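Search Kedness Notes
Enter keyword Go

Gernex pulls restart update after arms come down too low

9/11/25

If you're running a Gernex controller and you took the newest update, please go switch off automatic restart before you read the rest of this. I'll wait!

Okay. The short version is that Gernex has withdrawn its latest restart package after users found that an arm stopped in the middle of a pick could start up again with the wrong idea of how high its tool was. The arm thinks its fingers are higher than they are, so when it goes down for the part it keeps going. Nobody has been hurt in any of the cases I've heard of, but there are bent fingers out there, and one very unhappy shop with a dent in a brand new fixture.

We got pulled into it here at Kedness when the folks at Vermeulen asked if we could make the fault happen in simulation. They'd seen it on their line and wanted somebody else to see it too, which I completely understand, as there's nothing lonelier than a fault only you have seen. So we built the pick in our simulator (one arm, one table, one part, no conveyor to muddy things up) and let it go all night, with a stop thrown in at a random point in every run.
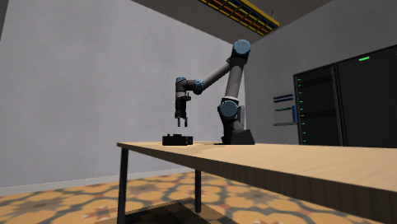
The fault only shows up if the stop lands during the last bit of the approach, and that's what made it so hard to pin down. Stop the arm while it's swinging across the table and it restarts perfectly every time. The trouble spot is a pose where the fingers are pointing straight down and there's still clear space between the tips and the black part on the table, because that's when the controller has already worked out its final drop and saved it. On restart it loads the saved drop, and then (oh dear) adds the tool length to it a second time. With our tool settings that put the target 13 millimeters lower than it should've been.

We did 181 runs. In 107 of them the stop came too early to matter and everything was fine. The rest had the stop somewhere in the approach, and three of those ended with the fingers driven into the part. I know three doesn't sound like a lot. But think about how many times a real arm gets stopped and started in a month, what with people leaning in to fish something out, or a door switch that's gone a bit loose, and you can see how Vermeulen ended up with a drawer full of ruined fingertips.

What bugs me most is the log. In all the bad runs it said the restart was clean. No warning, no position error, nothing at all until the contact force went through the roof, and by then you've heard the crunch. I went through those logs line by line with a pot of coffee, and I'd never have caught it without the tool height plotted next to them.

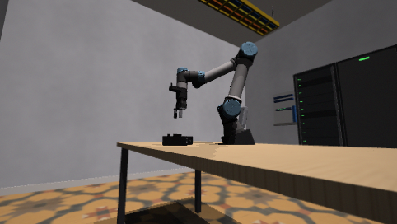

One reader wrote back to my first short note on this to say their shop had been fighting the same thing since April and had blamed the gripper the whole time. "We swapped the fingers, we swapped the mount, we re-taught every point twice," the message went. "It would run great for days and then take a dive after lunch. Please tell people to check the restart setting first, we lost a lot of evenings to this."

So I'm telling people! And I did ask about that April date, because the withdrawn package is a good deal newer than that. Gernex told me the restart code was first offered as an optional preview back then, and that anyone who opted in would have had the same bug. If that's you, pulling the new package won't help. You need to turn off the preview as well, and it's on a different screen, under motion recovery.

I also asked why the controller's own limits didn't step in. The answer was that the limit check looks at the planned path, and the planned path was fine. The extra tool length got added afterward. I'm no fan of that arrangement and I said so. They say the check will be moved in the next release, and I'll be testing that as soon as I can get my hands on it.
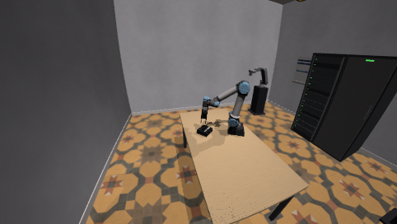
Utach, which sells the same controller under its own label, has been quieter. Their support page mentions a "restart advisory" without saying what it's for, and the download was still up when I looked. I've written to them and I'll add their answer if one comes. In the meantime I'd treat a Utach box exactly like a Gernex one.

Vermeulen has gone back to the old version on all its cells and added a step I rather like: after any stop, the arm has to go straight up to a known height before it's allowed to do anything else. It costs them a few seconds. We put the same move into our simulated pick and ran the bad cases over again, and the fingers stopped where they were supposed to in every one.

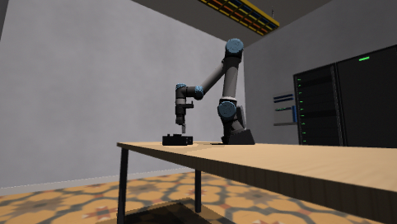 Gøran Strömberg
Simulation lead, Kedness

A few practical bits, as my inbox is filling up. Turning off automatic restart means an operator has to re-home the arm by hand after each stop, so warn your night shift before you do it. Don't rely on a slow-speed setting to save you. The arm in our tests went just as far down at low speed, it simply took longer getting there. And if you've changed tools lately, look at the tool length on file, as the longer the tool, the bigger the error.

If you've had a crash that looks like this one, Gernex wants the full log and the tool settings, both from before you roll back. Rolling back wipes the saved positions, and we very nearly lost ours that way.

We're sharing our test setup with anybody who asks. It's a bit rough around the edges and the stop timer is set by hand, but it'll show you the fault. Send me a note with your controller version and I'll get it over to you this week.

Related items
Vermeulen line back up after fingertip damage
How we time a stop in simulation
Utach controllers: which version have you got?
Motion recovery settings, screen by screen
Tool length mistakes and how to spot them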